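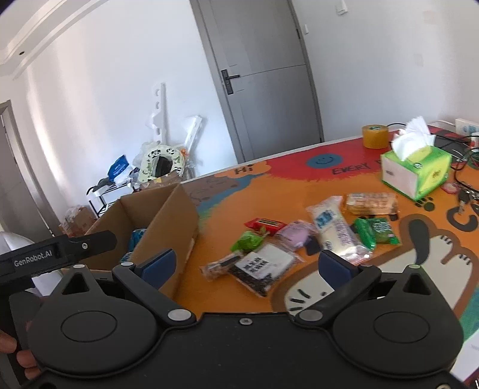 Subject: Re: [runstead-pantry] Buying in bulk for April

Hello all,

I read the message from Sunday two times to be sure I understand it. I quote the part I want to answer:

> The Herno warehouse will sell us snack bags and crackers by
> the case, but the smallest order is 2000 pieces. Futuler asks
> a little more per piece and lets us start at 1000. Can people
> please say which they prefer? Also, does anybody mind if we
> drop the dried apricots?

I prefer Futuler. The price of Herno is better, I agree, but we have only the two closets behind the kitchen, and one of them is still full of rice. Last autumn we took the big order and we were eating the same salty crackers until spring. Some of them were past the date, and I carried those to the trash myself, which I did not enjoy.

A second point is the delivery. Herno leaves everything on one pallet at the street door. Futuler brings the boxes up to the hall, if we are there before 13:00. For me this is worth the difference in price, with my back.

I have one question about the mixed cases. On the list from Futuler it is written "assorted, 2 flavors", but it does not say which ones. If one is the paprika, please ask if they can change it. The families on Nassar Street told me many times that the children do not eat it - they take the bag and leave it on the stairs.

About the apricots: I do mind, a little. They are expensive, yes, but they go every week and we never have any left. Maybe we can keep them and order less of the chocolate wafers, which melt anyway when the heating is on.

I can make the call to Futuler if it helps. I am free in the mornings, only not on Sunday.

Also, the key for the left closet is again not on its hook. Whoever has it, please put it back.

Best regards to everybody

> Please answer to the list and not only to me, so that all
> can read it. Thanks!

Sorry, I almost forgot this last part of the message. I am sending to the list.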